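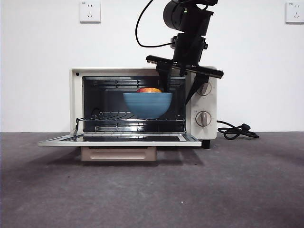
How much daily care does a household-task robot need?

At the Ollwood cell, it needs 34 checks each morning, and most of them are made by hand before the arm is switched on.

The cell belongs to Skirside, a testing firm in Vallejo that studies how robot arms manage ordinary appliances. Its equipment is modest: one arm, a parallel gripper, a camera at the wrist, fixed cameras on the workspace, and a changing set of machines placed on the floor. Maite Pacheco has been responsible for the cell for seven years. She wrote the checklist, and she has revised it after almost every fault.

Her work begins at the gripper. The fingers are wiped with a lint-free cloth and examined for nicks at the tips. They are then closed against a gauge block and opened again while she watches the reading on the controller. If one finger stops short of the other, the mounting screws are loosened, the fingers are seated again, and the test is repeated from the start. A small error at the crossbar becomes a larger one at the tip, and a tip that misses a bowl by a little will strike its rim.

The cable receives nearly as much attention. It must have enough slack for the wrist to turn through its full range, but a loop left too generous can catch on an open door or a raised lid. Ms. Pacheco moves the arm through its positions at low speed with one hand on the stop button. She marks the cable with tape at the point where it begins to pull, and the tape is checked again at noon.

Only then is an appliance brought into the cell. A toaster oven is a common choice, as it places several demands on the arm in a small space. The door folds down and leaves a shelf of metal and glass in the path of the gripper. The rack leaves limited clearance above a bowl,

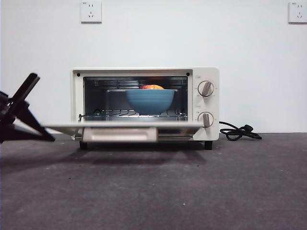 and the control knobs sit close enough to the opening that a wide gripper may reach them while its other finger is inside. The approach is therefore taught in short steps. The arm stops outside the oven, the finger spacing is confirmed, and the speed is reduced before either finger passes the front edge.

Skirside keeps a record for each appliance it uses. The oven's entry gives the height of its rack, the angle of the lowered door, and the distance from its front edge to the base of the arm. These values are measured again whenever the oven is moved -- even if it has only been lifted for cleaning and put back. "A record from yesterday describes yesterday's floor," Ms. Pacheco said. "I want the arm to work from this morning's."

The cell runs on Uven, a control program that the firm developed for its own use. Uven logs every stop, planned or otherwise, along with the motor load at the time. The log now covers 1364 sessions. Ms. Pacheco reads it for slow changes more than for single events: a joint that draws slightly more power each week will usually need grease or a new seal well before it fails. The wrist bearing is replaced at 3000 hours of operation regardless of its condition.

The wrist camera is the last item on the list. Its cover is cleaned, its focus is tested on a printed card, and its view is compared with the stored reference. Shiny surfaces receive a separate test. Glass, polished metal, and glossy plastic can all return a glare that the program reads as an edge, so the lights are adjusted until the false edge disappears.
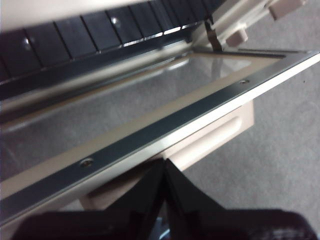

*The gripper in front of an office machine with its lid raised and its glass exposed.*

The full routine is repeated in shorter form when the appliance is changed. Ms. Pacheco signs the sheet, notes any part that should be ordered, and files it with the cell's maintenance records. A second wrist cable is due in September, and the checklist will be revised again when it is fitted.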